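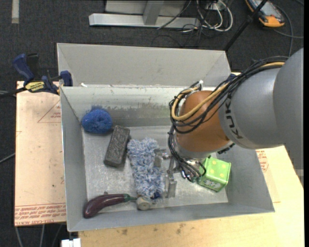

Progress report: Lightfoot mixed-item picking project
Reporting period: Phase 2, second half
Submitted to: Rostent program office
Prepared by: Vulley project team
Date: 15 July 2021

1. Status

Phase 2 work is complete except for the cable rework described in section 5. The demonstration required under the grant agreement was held at the Rakow site during this reporting period and was attended by the program office and by staff from the Rakow packing lines. This report covers the demonstration, the results recorded during it, and the work planned up to the Phase 3 review in December.

Spending is within the approved budget. No change to scope is requested. One change to schedule is requested in section 6.

2. Purpose of the demonstration

The agreement asks for a live demonstration of picking from a bin of mixed household and toy items, without item models supplied in advance. Earlier reports gave results from our own lab only. The program office asked that the demonstration run with the same hardware, software version and bin used for the logged trials, so that figures from the two could be compared. We followed that request. The software was frozen before the equipment was moved and no parameters were changed at Rakow.

The arm is a KUKA unit fitted with a fingered gripper. It works from one side of a deep sheet-metal bin with sloped walls. The bin is clamped at the rim. Items are chosen to differ in stiffness, surface and outline, and the working set includes a mesh scrubber, a rough dark brick, a shaggy duster head, a purple toy eggplant and a patterned green box. The system receives no information on which items are present.

3. Conduct of the visit

The visit had two parts. The first was a closed session for the program office, in which the logged trials were run in sequence. The second was an open session for Rakow staff, who were invited to rearrange items in the bin between runs and to choose the starting layout.

In the closed session each trial followed the protocol in the Phase 1 report. Items were tipped into the bin, the arm was started from its home position, and picking continued until the bin was clear or the system reported that it could find no further grasp. An attempt was scored as a success only if the item was lifted clear of the rim and released at the drop point. Items lifted and dropped back into the bin were scored as failures, including those recovered on the next attempt.

The open session was not scored. Several visitors placed items hard against the walls or pushed two items together in a corner. These layouts are more difficult than random tipping produces and were useful to us. Logs from the open session have been kept and will be used as a separate test set.

4. Results

The closed session consisted of 400 scored attempts. The success rate was 93 percent, against a lab figure of 97 percent for the same software version. The Phase 2 target was 90 percent and has been met.

We have reviewed the failures individually. The main causes were as follows.

Soft and shaggy items. The duster head was the item most often dropped. The fingers closed on loose strands without reaching the core, and the item slid out during the lift. The grasp planner treats the outer surface of the strands as solid, so it places the fingers too high. The mesh scrubber shows the same fault to a lesser degree.

Reflections from the bin floor. The metal floor is scratched and bright under overhead light. Lighting at Rakow is stronger than in our lab, and the depth data near the floor had more gaps. Low, flat items were affected most. We consider this the main reason for the difference between the lab and site figures, though the trials were not designed to separate lighting from other causes.

Wall contact. The gripper approached several corner items at an angle that would have brought the wrist close to the bin wall. The planner rejected these grasps correctly, but the alternatives it selected were weaker.

The brick and the green box gave few problems. Both have flat faces and hold their shape under grip.

There were 2 protective stops during the visit. One was caused by a finger touching the bin wall during a low approach. The other followed a cable pulling tight as the wrist turned. Neither caused damage, and in both cases the system was restarted from the home position under the normal procedure.

5. Open technical items

Cable routing. The cables at the wrist are carried in loose loops outside the arm. This was acceptable for lab work but limits wrist rotation and makes some approach angles unavailable. A revised route with a fixed support at the wrist has been drawn up. Parts are on order.

Finger surface. Two pad materials are being compared for soft items. Bench tests have started, and it is too early to report a preference.

Depth data. A filter for floor reflections is in test on the recorded Rakow data. First results show fewer false gaps, at the cost of a longer cycle time — the increase is under review.

6. Schedule

We request that the start of the endurance trials be moved back until the cable rework is installed and checked. Running them with the present routing would produce results that apply only to hardware we intend to replace. The Phase 3 review date is not affected.

Work planned before the review:

Install and verify the new cable route
Complete the pad comparison and select a material
Repeat the closed-session protocol at Rakow with the reflection filter active
Run the endurance trials
Deliver the open-session test set and its documentation to the program office

7. Decisions needed from the program office

Approval of the schedule change in section 6. Confirmation that the Rakow site will be available for the repeat session, under the same lighting. A decision on whether open-session layouts should be scored in Phase 3; if so, a written rule for placing items will be needed before the repeat session.

Attempt logs and the failure review sheets have been placed in the shared project folder.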